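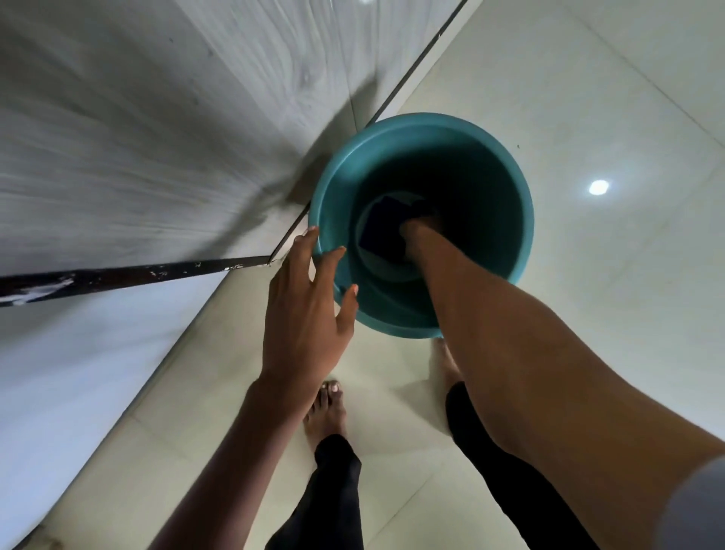
Pleveo Open Day Recordings: README

Last updated January 9, 2021

Kamness opened its doors in December and we got to spend the whole visit watching people teach robots how to clean a home! Pleveo is the collection that came out of it: 668 short clips of ordinary household cleaning, recorded from head height, so the hands and the cloth stay in view nearly all the time.

What's in it

Wiping, scrubbing, folding and rinsing, mostly. The clips are sorted into 9 tasks, and every clip has a plain-text note with the task name, which hand holds the cloth, and which hand steadies the object. That last label is my favorite. A robot that wipes with one arm and forgets the other will push a bucket clear across the floor, and we saw exactly that in the morning demo (the visitors loved it).

The demo itself

The Prerstead arm got a damp cloth and a door handle. Handles are great fun to watch because the cloth has to wrap around the lever, stay wrapped, and keep moving without pulling the door along. It took 27 tries before lunch, and the later ones were lovely, slow and careful, with the second gripper braced on the door. People do all of this without thinking.
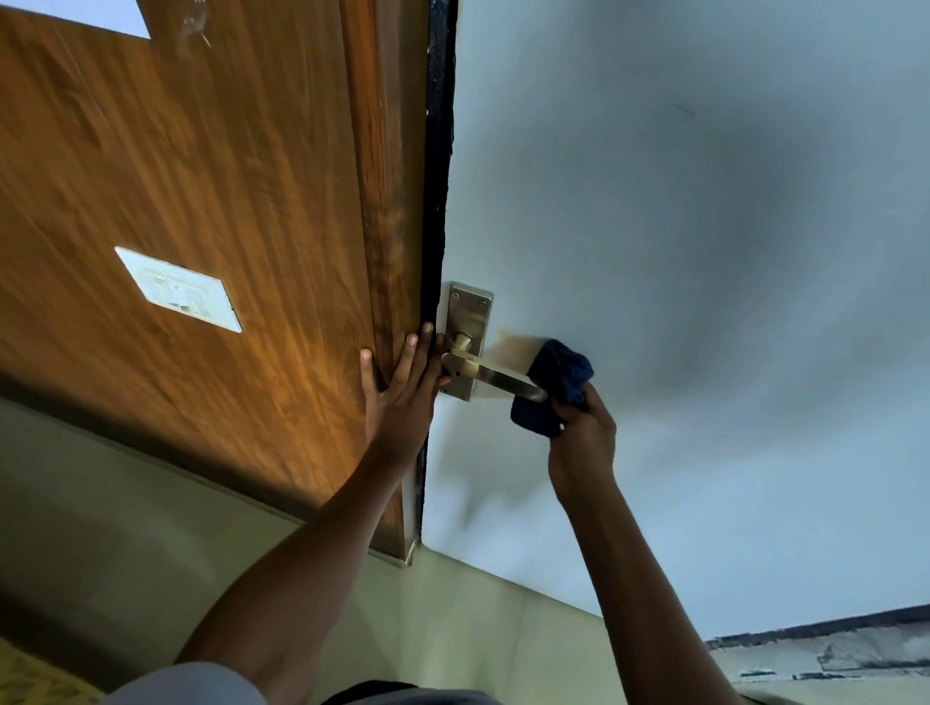
Milošević asked whether the lever clips would be any use for round knobs, and thought the grip labels should be split by handle shape before anyone trains on them. Good point, and it's on the list for the next version. For now, all handles share one label.

Known gaps

Very little footage in dim rooms. Fast wiping blurs the cloth, and we kept those clips in. Start and end times were marked by hand, so expect a few to be early or late.

Files

clips/ holds the video, notes/ holds the text, and splits.txt lists the suggested training and test sets. Clip numbers run up to 866 with gaps where we dropped bad recordings, so please don't treat a missing number as a failed download.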